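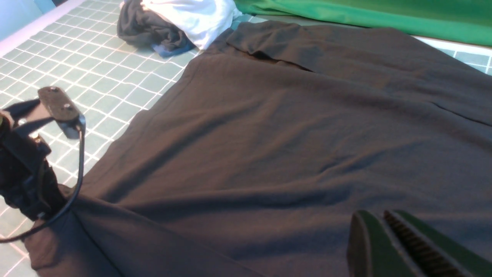
Figure 10.1 A dark garment on a gridded cutting mat, seen from the wrist of one arm, with part of a second gripper at left.

Chapter 10
Teaching by Demonstration

Many tasks are easier to show than to program. Folding clothes is one of them. Cloth bends, bunches, and hides its own edges, and a written set of steps cannot cover every wrinkle.

This chapter presents two ways to show a robot a task. In hand guiding, the teacher holds the arm and moves it. In remote control, the teacher works a separate set of controls while the arm follows. Section 10.2 compares the two methods using the Lestau folding study, in which Raffaele Russo recorded 60 demonstrations by remote control.

Before reading further, students should review the material on joint motion in Chapter 4.

Key terms: demonstration, hand guiding, remote control, wrist view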